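Buscar en esta web Escriba aquí lo que busca Buscar

Se buscan jugadoras de rugby subacuático (y dudamos de que las encontremos)

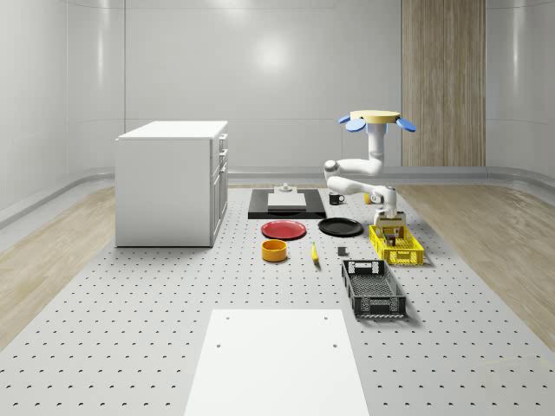 Brazo robótico blanco con una caja beige sobre un cajón amarillo. Imagen generada por ordenador.

El club Arach abre plazas para su equipo femenino de rugby subacuático. Llevamos tres convocatorias con el mismo objetivo y en las tres hemos leído después, en nuestras propias redes, que fueron un éxito. La última trajo a nueve mujeres el primer día y a dos el tercero. Por eso esta la escribo yo, Lindalva Tavares, defensa desde hace seis temporadas, y he pedido que no la pase nadie por el departamento de adjetivos.

El deporte, para quien no lo conozca: dos equipos de seis en el agua, un balón relleno de agua salada que se hunde, una cesta metálica en el fondo de cada lado de la piscina y permiso para agarrar a la que lleva el balón. Se juega con gafas, tubo, aletas y gorro con protección en las orejas. No se respira abajo, se respira arriba, y casi siempre cuando menos conviene. Desde la grada se ven espaldas, espuma y alguna aleta. Si le atrae la idea de tener público, le recomiendo el voleibol.

Qué buscamos

Mujeres mayores de dieciocho años que sepan nadar bien. Bien quiere decir varios largos seguidos sin agarrarse a la corchera y sin miedo a bajar al fondo, que en el vaso Damasceno está a 4 metros. La apnea se entrena. Las ganas de pelear por un balón con otra persona encima se entrenan peor, según lo que llevo visto, aunque el entrenador sostiene lo contrario y tiene derecho a equivocarse.

No hace falta experiencia en rugby. La gente que viene del rugby de hierba suele llegar muy segura y tarda un mes en entender que aquí te pueden venir por debajo. Nadadoras, waterpolistas, buceadoras y una trapecista retirada han funcionado mejor. También han fallado nadadoras, waterpolistas y buceadoras, así que tampoco me fiaría demasiado del currículum.

Qué ofrecemos

Dos entrenamientos por semana, de 21.15 a 22.45, que es la hora que la piscina le da a los deportes que no salen en el periódico. Material prestado durante el primer mes, salvo el tubo, que cada una trae el suyo por razones que se entienden solas. Partidos amistosos desde el otoño y el torneo Arkus en diciembre, si conseguimos completar plantilla. El año pasado no la completamos y jugamos con cuatro prestadas de otro club. Perdimos todos los partidos, uno de ellos contra el club de las prestadas.

No ofrecemos sueldo, ni dietas, ni «una familia». Somos un equipo. Algunas nos llevamos muy bien y otras nos pasamos el balón.

En los folletos de otros clubes he leído que este deporte empodera, elimina el estrés y corrige la postura. Puede ser. A mí me ha dejado un dedo torcido y el pelo con olor a cloro, y sigo yendo. De la postura no puedo decir nada. Si alguien tiene un estudio serio sobre el asunto, lo leeré con gusto y con lápiz.

Lo que cuesta

La cuota es de 66 euros al trimestre, más la ficha federativa, cuyo precio cambia cada temporada y que no vamos a inventarnos aquí. El primer mes es gratis. Nos patrocina Dinik, que aportó 691 euros para gorros y cestas nuevas. Los gorros llegaron. Las cestas están encargadas, o eso nos dicen.

Lesiones, que siempre lo preguntan por privado

Moratones, sí. Dedos, a veces. Está prohibido golpear, dar patadas, agarrar del cuello y tirar del material de otra jugadora, y hay árbitros dentro del agua para vigilarlo – que lo vean todo ya es otra cosa. Quien tenga problemas de oído o respiratorios que hable antes con su médica y nos traiga lo que le diga. No aceptamos «me encuentro fenomenal» como informe.

Cómo apuntarse

Hay que escribir una carta o una postal al apartado 966, a la atención de Arach Rugby Subacuático, o dejar el formulario en el mostrador de la piscina Damasceno. En los dos casos pedimos nombre, teléfono, edad y una línea sobre qué tal nada usted. Una línea basta. El formulario de la web da error al enviarlo; me aseguran que está arreglado y lo he probado esta mañana y sigue dando error.

La prueba consiste en nadar un rato, bajar al fondo, pasar el balón y jugar diez minutos contra nosotras. Nadie cronometra. Traiga bañador de una pieza y ajustado, toalla, chanclas y candado para la taquilla. Los pendientes y los anillos, en casa. Si a los diez minutos quiere marcharse, puede hacerlo sin dar explicaciones. Si vuelve al tercer entrenamiento, hablamos de la ficha.

Las plazas son doce. Me dicen que ponga «plazas limitadas, no te quedes sin la tuya». Con doce cartas me llevaría una sorpresa.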